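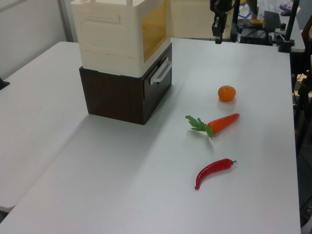

*Drawer box and cream bin, with an orange fruit off to the right.*

# Renlow Pantry Words

Hello, and welcome! Renlow is a word list of the things people call the food, shelves, bins and odd corners of their kitchens. It started as a page of notes I kept for my own family (my grandmother had four names for the same cupboard, depending on what was in it that week) and it grew the way these things do, one cousin and one neighbor at a time.

The list has 400 entries, sent in by 171 people. Each entry is a word or short phrase, what the person means by it, and where they remember hearing it first. Some of them are lovely. Some are only a household's private name for the heel of the bread, and I kept those too, since I'd have missed them.

## What's in the folder

- `words.csv` is the list itself, one entry per line
- `sources.csv` has a short note on each contributor, with names left out unless the person asked to be credited
- `spellings.txt` covers the 17 words that came in spelled several ways
- `old/` holds the Esusia notebook, typed up as it was written, crossed-out bits included

## Columns in words.csv

| Column | Meaning |
|---|---|
| `term` | the word as it was given to me |
| `sense` | what it means, in the contributor's own words where I could manage it |
| `kind` | food, container, place, or habit |
| `heard` | town or region, sometimes just "at my aunt's" |
| `sure` | 1 to 5, how certain the contributor felt |

The `sure` column deserves a little patience. People are modest about their own words, and plenty of 2s turned out to be backed up by somebody three counties over. I left the numbers alone all the same, so please don't read a low one as a mistake.

## How it was gathered

Mostly by letter and by phone, with a big batch in November when everyone was cooking anyway and happy to chat. I asked the same opening question each time ("What do you call the place where the onions live?") and then let people wander. If an entry seems to have nothing to do with onions, well, that's the wandering!

## Known gaps

Nearly everyone on the list is over fifty, and the "habit" entries are thin. There's a duplicate of "crisping drawer" that I keep meaning to merge. The Dritidura entries have no `heard` value, as the cards they were written on got separated from their envelopes.

## Using it

Share it, print it, put it in a class handout, change whatever you like. A credit to "Renlow Pantry Words, Tia Catterall" is appreciated. For code that reads the files, see the Sivakumar scripts, which are kept separately and have their own license.

Corrections and new words are always welcome. Open an issue and tell me where you heard it, even if you only half remember.

Last updated 2026-08-09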